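Treswood 가정 작업 규칙 키트 사용 후기 (침실편)
2023년 1월 7일

로봇 팔로 집안일을 시키는 사람을 위한 규칙 키트입니다. 만든 회사는 Cidach이고, 저는 제 돈으로 샀습니다. 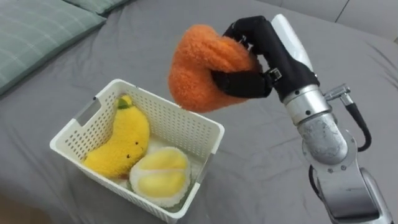

저는 한국어가 모국어가 아니어서 규칙서를 읽을 때 사전을 자주 찾았습니다. 그래서 이 후기에서는 내용만이 아니라 문장이 읽기 쉬운지도 같이 쓰겠습니다. 같은 어려움이 있는 동료가 저희 Custero 작업실에도 여러 명 있습니다.

구성품

상자에는 규칙서 한 권, 카드 20장, 바닥에 붙이는 테이프, 그리고 Lepik이라는 작은 누름 힘 측정기가 들어 있습니다. 규칙서는 100쪽이고 일곱 개의 장으로 나뉩니다. 작업 전 점검, 사람의 위치, 물건 고르기, 잡기와 놓기, 멈춤, 기록, 정리의 순서입니다. 카드는 규칙서의 요약이고 한쪽 모서리에 구멍이 있어서 고리로 묶을 수 있습니다. 고리는 들어 있지 않습니다. 가격을 생각하면 조금 아쉽습니다.

규칙서의 내용

저는 공장용 로봇의 안전 교육을 받은 적이 있습니다. 그 교육에서는 울타리, 바닥의 선, 출입문 같은 것을 많이 배웠습니다. 그런데 침실에는 울타리를 세울 자리가 없습니다. 침대 위에서 인형을 바구니에 담는 일을 시키면, 사람은 침대 옆이나 발치에 서게 됩니다. Treswood는 이런 조건에서 출발하기 때문에 읽을 가치가 있다고 느꼈습니다.

가장 도움이 된 것은 2장 "사람의 위치"입니다. 팔이 가장 멀리 뻗었을 때 손끝이 닿는 곳을 먼저 확인하고, 그 바깥에 테이프를 붙이라고 합니다. 여기까지는 평범합니다. 그다음에 침대 위로 몸을 기울이는 자세에 대한 설명이 나옵니다. 발은 선 밖에 있어도 머리와 손은 선 안에 들어갈 수 있다는 내용입니다. 저는 이 부분을 읽고 제 습관을 다시 생각했습니다. 베개를 고치려고 자주 몸을 숙였기 때문입니다. 지금은 팔을 정지 상태로 바꾸고, 제 입으로 "정지"라고 말하고, 그 후에 손을 넣습니다.

3장 "물건 고르기"는 부드러운 물건부터 시작하라고 권합니다. 봉제 인형은 떨어져도 깨지지 않고, 손가락이 조금 세게 눌러도 모양이 돌아옵니다. 그러나 규칙서는 부드러운 물건이 나쁜 습관을 만든다고 같이 경고합니다. 힘을 너무 크게 정해 놓아도 문제가 보이지 않으니까, 나중에 단단한 물건으로 바꿀 때 그 값을 그대로 쓰게 된다는 말입니다. 물건의 종류를 바꾸면 힘 값을 처음부터 다시 정하라는 규칙이 카드 6번에 있습니다. 또 인형에 단추나 구슬 눈이 달려 있으면 작업 전에 손으로 당겨 보라고 합니다. 작은 부품이 떨어져서 손가락 마디 사이에 들어갈 수 있습니다. 사소한 내용 같지만 저는 이 규칙을 몰랐습니다.

4장 "잡기와 놓기"에는 바구니에 대한 규칙이 있습니다. 물건은 바구니 테두리보다 충분히 높이 든 다음에 옆으로 옮길 것. 바구니가 밀리면 사람이 잡아 주지 말고 먼저 멈출 것. 바구니 벽에 구멍이 많은 경우에는 손가락 끝이 걸리지 않는지 낮은 속도로 확인할 것. 이 세 가지는 문장이 짧고 분명해서 벽에 붙여 두었습니다. 침대 시트에 대한 설명도 있습니다. 시트가 손가락에 같이 잡히면 팔을 위로 올리지 말고 손을 펴라고 합니다. 다만 손을 펼 수 없는 고장 상태에서 어떻게 하는지는 나와 있지 않습니다. 제 생각에는 이것이 이 책에서 가장 큰 빈 곳입니다.

케이블에 대한 내용은 부록에 한 쪽만 있습니다. 관절 옆으로 나온 케이블이 팔과 같이 움직일 때 이불이나 베개에 걸리는지 보라는 정도입니다. 그림이 한 장이라도 있으면 좋았을 것입니다.

Lepik 측정기

Lepik은 손바닥에 들어가는 크기이고, 두 손가락 사이에 끼우면 화면에 숫자가 나옵니다. 사용법은 쉽습니다. 저는 작업 시작 전에 한 번, 점심 후에 한 번 잽니다. 불만은 두 가지 있습니다. 첫째, 손가락이 여러 개인 손에서는 어느 손가락 사이에 끼워야 하는지 설명이 부족합니다. 규칙서의 그림은 모두 집게 모양 그리퍼입니다. 사람 손처럼 생긴 손을 쓰는 경우에는 손가락마다 따로 재고 표를 직접 만들어야 합니다. 둘째, 전원이 너무 빨리 꺼집니다. 숫자를 적는 사이에 화면이 사라져서 다시 잰 적이 여러 번 있습니다.

기록 양식

6장의 기록 양식은 마음에 듭니다. 실패를 "떨어뜨림", "걸림", "사람이 멈춤"으로 나누어 적습니다. 저희는 이 양식으로 300회의 담기 작업을 적었습니다. 전에는 성공과 실패만 적었는데, 이제는 사람이 멈춘 이유까지 남습니다. 처음에는 귀찮았지만 며칠 지나니까 손에 익었습니다. 양식이 종이로만 제공되는 것은 불편합니다. 저는 표를 그대로 컴퓨터에 옮겨서 쓰고 있습니다.

읽기 쉬운가

카드의 한국어는 좋습니다. 한 문장에 한 가지 행동만 있고, 같은 물건은 항상 같은 이름으로 부릅니다. 규칙서 본문은 그만큼 좋지 않습니다. "정지", "중지", "멈춤"이 섞여서 나오는데, 세 말이 같은 뜻인지 다른 뜻인지 저는 확신할 수 없었습니다. Cidach에 메일로 물어보았고, "정지"는 전원을 유지한 상태, "중지"는 작업 전체를 끝내는 것이라는 답을 받았습니다. "멈춤"은 둘을 모두 포함하는 말이라고 합니다. 안전에 관한 책이라면 이 설명이 첫 쪽에 있어야 한다고 생각합니다. 4월에 개정판이 나온다고 하니 그때 고쳐지기를 바랍니다.

누구에게 맞는가

작은 작업실에서 로봇 팔을 처음 집 안 환경으로 옮기는 팀이라면 살 만합니다. 특히 새로 온 사람에게 무엇부터 설명해야 하는지 모를 때 카드의 순서를 그대로 따라가면 됩니다. 이미 자기 규칙을 문서로 가지고 있는 팀은 2장과 6장만 참고해도 충분할 것 같습니다. 그리고 이 키트는 위험성 평가를 대신하지 않습니다. 규칙서에도 그렇게 쓰여 있고, 저도 같은 의견입니다.

좋은 점: 침대 주변의 자세에 대한 설명, 짧은 카드 문장, 실패를 나누어 적는 양식
아쉬운 점: 섞여 있는 용어, 다섯 손가락 손에 대한 설명 부족, 측정기의 빠른 꺼짐, 고리 없음

개정판을 받으면 바뀐 부분을 이 글 아래에 추가하겠습니다.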